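# Fashola Opens Acrylate Allergy Awareness Program for Nail Technicians

**PONDPORT, 21 April 2018**

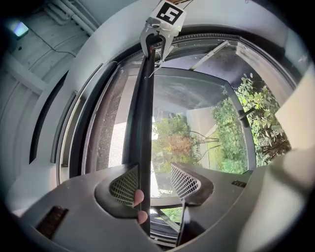 *A slender black bar held by two grippers, with a marker tag on the upper one.*

Fashola, a supplier of nail products to licensed salons, will run an awareness program on acrylate contact allergy through the month of May. The program is directed at working technicians, students in nail courses, and people who use gel polish at home. It consists of a printed handling guide, a revised ingredient label for the Brullalel gel range, and a set of evening training sessions in Pondport.

Allergic contact dermatitis caused by acrylates and methacrylates is a recognized condition in people who handle nail gels. Sensitization usually follows repeated skin contact with uncured or partly cured product. Typical signs include redness, itching, and small blisters at the fingertips, and in some cases lifting of the nail plate. The eyelids, face, and neck can also be affected when product is carried there on the hands. Once a person is sensitized, the allergy generally remains for life and may be relevant to dental and medical materials that contain related compounds.

Fashola surveyed its trade customers before setting the content of the program. The company received 1,052 completed forms. The questions covered glove use, lamp matching, cleaning of spills, and disposal of residue. The most common requests in the comment field were for clearer ingredient naming and for a short reference that could be kept at the work table.

"Technicians told us that they could find the hazard wording on a bottle but could not tell which monomer it referred to," said Kiyoshi Shibata, technical manager at Fashola. "The new Brullalel label gives the full ingredient name on the outer face of the bottle, in the same position for every shade, base coat, and top coat."

The handling guide is a folded card with six sections:

- Keeping uncured gel off the skin and cuticle
- Choice of gloves and when to change them
- Matching the lamp to the gel system
- Coat thickness and curing time
- Removal, filing, and dust control
- Symptoms and when to stop work

The guide advises users to follow the lamp and exposure time stated by the maker of the gel. A lamp from another system may leave the product undercured even when the surface feels hard. It also notes that thin disposable gloves give only brief protection against acrylate monomers and should be replaced at once after contact with product.

Training will be provided by Iritz, a vocational school in Pondport. There will be four sessions in May, each covering the same material, so attendance at one is sufficient. The course was written by Brenda Daza, who teaches salon hygiene at the school.

"Much of the contact happens away from the nail itself," Daza said. "Bottle necks, brush handles, and the tacky layer wiped off after curing are all sources, and the course spends most of its practical time on them."

More than 1,000 guides have been printed for distribution with trade orders. Bottles with the earlier label will remain on sale until stock is used. The formulas have not changed.

The program does not offer diagnosis. Anyone with persistent symptoms should stop using the product and consult a physician or dermatologist, who can arrange patch testing where appropriate. Bringing the ingredient list to the appointment is recommended.

**Registration:** Places may be booked through the Iritz front office. Trade customers can request guides from their Fashola account representative.

**Media contact:** Kiyoshi Shibata, Fashola, Pondport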